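A bancada do nosso clube de robótica já tem nome, Arer, e esta é a página dela para quem quiser montar uma parecida na escola. Vou contar o que usamos e o que eu mudaria (tenho opiniões, aviso já!). O exercício mais pedido é o da porta do forninho, com a garra trabalhando bem pertinho do vidro.

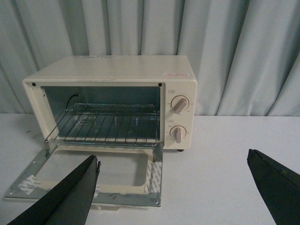
**Ysaline Barbier**
*Monitora do clube e responsável pela bancada Arer*

Gosto do forninho porque ele tem de tudo um pouco: botão para girar, grade de metal, porta, cantos arredondados que enganam a garra. A turma passou o mês de junho inteiro só nele e ninguém reclamou, juro. O braço é o kit Haltedik, e os dedos são os pretos padrão, que a gente manteve porque combinam bem com a câmera de punho.

## A mesa

O tampo branco veio da Dimitriou e tem 62 cm de profundidade. Eu pediria um maior, mas era o que cabia na sala! Para treinar coisa miúda ele é ótimo: fundo claro, dedos escuros, contraste de sobra. Comece com os dedos fechados e a ponta baixa, bem devagar, e só depois aumente a velocidade. 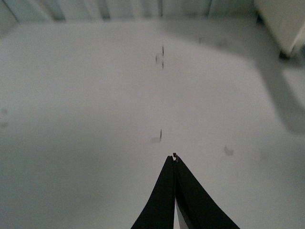

*Garra fechada sobre o tampo, com marquinhas escuras logo à frente.*

## O forno e o fundo

O nosso é um Toshiba creme, com dois botões redondos, um em cima do outro. Encoste o forno na cortina e deixe bastante mesa livre na frente, senão o braço fica sem espaço de manobra. A cortina cinza-azulada foi ideia de uma aluna e eu adorei (antes a câmera via a sala toda, mochila, gente passando, uma bagunça).
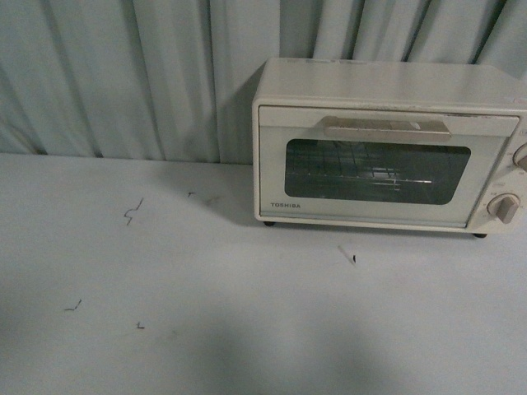

## O que vem no conjunto

- Braço Haltedik com garra de 2 dedos
- Câmera de punho
- Tampo Dimitriou
- Cortina com trilho
- Caderno Galtberg com 17 exercícios, 9 deles com o forninho

O forno é comprado à parte. Para reservar a bancada, fale comigo no clube, de preferência depois do almoço.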